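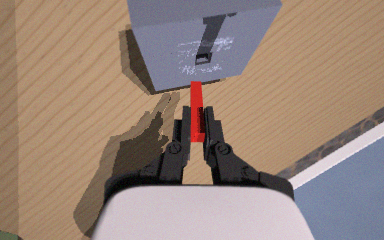 Chore automation

Chore automation is the use of robots for small manual jobs in homes and workshops, such as putting dishes away, sorting parts or fitting one piece into another. Machines built for a single task, such as dishwashers, have done some of this work for decades. General-purpose arms that can move from one chore to the next are still mostly found in research.

Current ability

Picking up a rigid object from a clear table is among the easier tasks. The arm needs the object's position and a grip that will not slip. Printed markers are often used to supply the position, though ordinary household goods do not carry them.

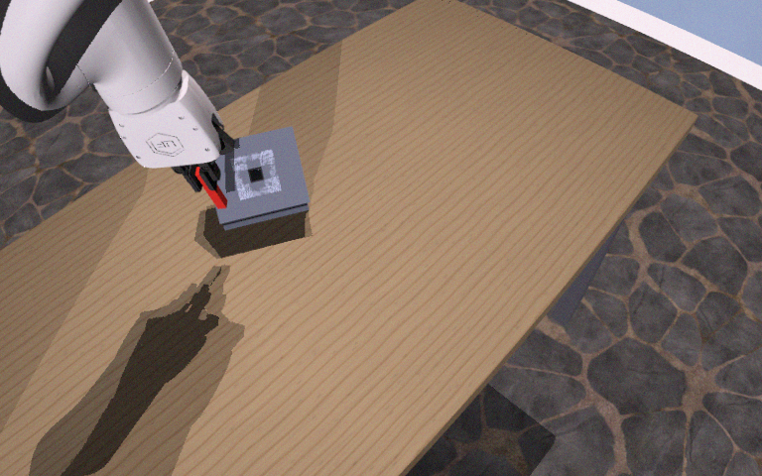

Simulated robot arm holding a gray block above a wooden table. The top of the block carries a square marker.

Fitting parts together is harder. A plug, drawer or battery has to meet its opening at the right angle, and a small error can jam it. People correct by feel, often without looking. Many robot arms have little or no sense of touch at the fingertips and depend on cameras, which the gripper itself may block.

Soft items such as towels and bags change shape when handled and remain difficult.

Training in simulation

Much practice takes place in computer models, where a failed attempt breaks nothing. The Tellcombe task set, used for comparing control programs, has 12 tabletop jobs, each run from 129 starting positions. Its author, Assunta Dal Bello, kept the parts plain so that results would depend on handling more than on recognizing objects.

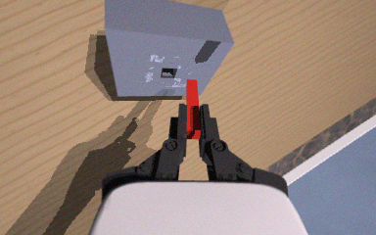
Skills learned this way do not always carry over to real arms. Friction, worn parts and changes in lighting are hard to model. In the Cosach workshop trial, a program that had completed some 800 simulated insertions in a row needed further tuning before it could fit the same parts on a real bench.

Use in shops and homes

Small shops use arms mainly for repeated work with fixed parts, usually with a person nearby to clear jams. Home use is limited by cost, safety and the variety of objects in an ordinary kitchen.

See also: Gripper; Machine tending; Peg-in-hole problem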